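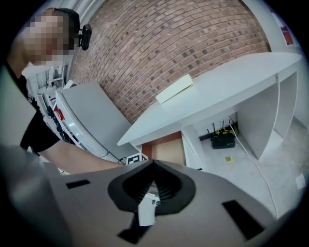
By Caradog Wynne

The Stillthorpe seed swap is coming back in March, and after two years without a home it will have a proper roof over it again. The old Methodist hall on Nidport Road has agreed to take it in, and anyone with a drawer full of half-used packets (which I suspect is most of us on this side of the river) is invited to come along and trade.

Longtime readers will remember that the swap used to fill the back room of the library, right up until the library needed that room for its children's hours. The organizers tried a season in the parking lot of the feed store, which was a fine idea until the wind got up. Lettuce seed weighs next to nothing, and I am told there were volunteer lettuces coming up along that fence all summer long. Last year there was no swap at all, and people missed it more than they expected to.

This time the doors open at 10 in the morning and close at 2, with coffee going from the start and soup from noon. There is no charge to get in. You do not need to bring seeds to take some home, though the organizers would be glad if you did, and they ask that anything you bring be labeled with the name of the plant and the year you saved it. A plain envelope and a pencil will do the job. Tomatoes, beans, peas, squash and flowers are all welcome. Please leave the mint at home, rooted or otherwise, as there was a bit of trouble with mint one year.

The piece of news that has people talking at the post office is that the Samuel bean will be on the table. For those who have moved here more recently, the Samuel is a climbing bean that was grown in nearly every yard in Stillthorpe when I was a boy. It has a flat green pod with a purple blush along the seam, and it is a wonderful thing with a little butter and a lot of pepper. It slipped out of the catalogs a long time ago, and most of us had given it up for lost. Then a jar of dried beans was found this past fall in a cellar out on the Arkbridge road, with the name written on the lid in grease pencil.

Old beans don't always wake up, so a few gardeners planted 25 of them in trays on a sunny windowsill to see what would happen. Of those, 12 sprouted, and they are now tall enough to need string. The rest of the jar has been divided up into small packets, and there will be one packet to a household until they run out. If you take one, you are asked to let a few pods dry on the vine and bring the seed back next spring, so there will be more to go around.

There will also be a table for tools, which was always my favorite part of the old swaps. I came home one year with a dibber and a pair of edging shears that I still use, and I left behind a hose I was very happy to see the back of. Tools should be clean and in working order, and whatever is left at closing time goes home with whoever brought it.

Parking at the hall is tight, and the neighbors have been kind about it, so please use the gravel lot behind the bakery if you are able to walk the short way over. The side entrance has a ramp, and there will be chairs set out along the wall for anybody who would like to sit a while and visit - some of us get as much from the talk as we do from the seeds.

Anyone who can lend a folding table, or who makes a good pot of soup, can leave a note at the bakery counter before the end of the month. Bowls are already taken care of, but spoons are still needed.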